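Cable hole in desk - cover it, use it or swap the desk?
Home Office and Storage > Desks
Thread started in February - 2,040 views

plumbline_ed
I bought a used Fanlow desk for the spare room. It has a round cable hole near the back edge, and it sits right where I want to put storage. My lamp and laptop both plug in at the side, so nothing needs to go through it. Do people cover these or leave them alone? I was going to put a set of drawers on top but they would take up half the desk.

mossyoak489
Leave it alone. You will want it the day you add a monitor. I covered mine with a glued-on disk and had to pry it off a year later, and it took some of the finish with it.

Skiff_R
Disagree. An open hole collects dust, paper clips and crumbs. Get a snap-in cap. Measure across the hole before you order, and measure the cut in the desk if you plan to pull the insert out. I ordered a Garg cap by guessing and it was too small.

plumbline_ed
Mine has an insert already but no lid. I will measure tonight. The bigger question is storage. The room has no closet, so sweaters, scarves and gloves end up on the desk chair.

tallgrass_jo
Skip the drawers. A metal basket on the desk top works better for soft things. You can lift it off when you need the space, and the holes in the sides let air through.

mossyoak489
I don't like metal baskets for knits. I had a Zekevance wire one and it snagged two sweaters before I gave it away. A fabric bin is cheaper and won't scratch the desk.

tallgrass_jo
Wire is different from punched sheet metal. With wire you get cut ends sticking out. With the punched kind, run your hand along the rim and around the inside before you buy. If the rim is rolled you should be fine. Put felt pads under the corners for the scratching.

plumbline_ed
Do you keep yours over the cable hole or off to the side? And does the color look odd on a wood desk? The only ones left at the store were pink.

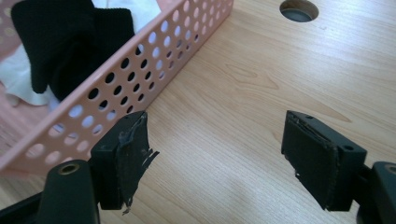
tallgrass_jo
Off to the side. Mine is pink too, and I think it goes fine with light wood. It's more of a salmon than a bright pink. The black knit is piled higher than the rim, so I wouldn't call it tidy, but everything is in one place and the hole is clear if I need to run a cord.

Skiff_R
OK, that looks better than I expected. I would still cap the hole. And if the pile is over the rim, you need a deeper basket or fewer clothes in it.

tallgrass_jo
Fair point on the depth. I could fold things flat and they would fit. I don't always bother.

mossyoak489
Still voting for fabric. If you do go with metal, put a cotton liner in it. Skinley has plain ones that can go in the wash.

plumbline_ed
Thanks all. I'm going with the pink basket on the left side and a cap for the hole, not glued. I'll skip the liner for now and see how the sweaters do. The drawers are going back to the store.

Skiff_R
Post the cap size once you have it. I have the same desk and never wrote mine down.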